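Kallus 404 Drum Machine and Beat Sampler

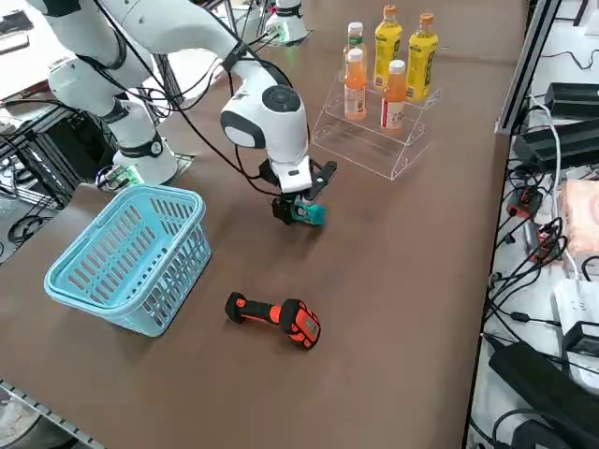
The Kallus 404 is made for producers who want to start a beat quickly and finish it the same evening. It has 13 velocity pads, a sequencer with swing for each track, and a low end that was tuned with trap and southern rap in mind. The long 808-style kick can be pitched by semitones directly from the pads, so you can play your bass line and your drums on one machine.

Sampling is done by the line input or from a USB stick. Chop mode finds the hits in your loop and places them over the pads, and you can move every cut point by hand if the result is not to your taste. Hi-hat rolls have their own button. Hold it, turn the Rate knob, and the roll changes from straight to triplet without stopping the pattern.

The factory library contains 978 sounds. The kit called Gemel is dark and slow, with much tape noise on it. Womon is brighter, with short claps and bell tones, and many rappers who write at home like it because it leaves room for the voice. Botond Kerekes programmed both kits and also the demo patterns, which you may use in your own releases free of charge.

What is in the box
Kallus 404 unit
Power supply with Australian plug
USB cable, 2 m
Printed quick start guide (full manual is a download)

Specifications
Pads: 13, velocity sensitive, coloured backlight
Outputs: stereo pair, headphones 6.35 mm
Inputs: stereo line, one microphone with gain
MIDI: in and out, 5-pin
Body colour: charcoal or grey

Price: $900 including GST

The padded Somogyi carry case fits the 404 with its power supply and is sold separately. The older Kallus case does not fit - the centre knob is higher on this model.

Please note that projects saved on the first firmware must be opened and saved again after the update in January, otherwise the swing setting goes back to zero. Your samples are not changed by this.

Charcoal in stock. Grey on back order.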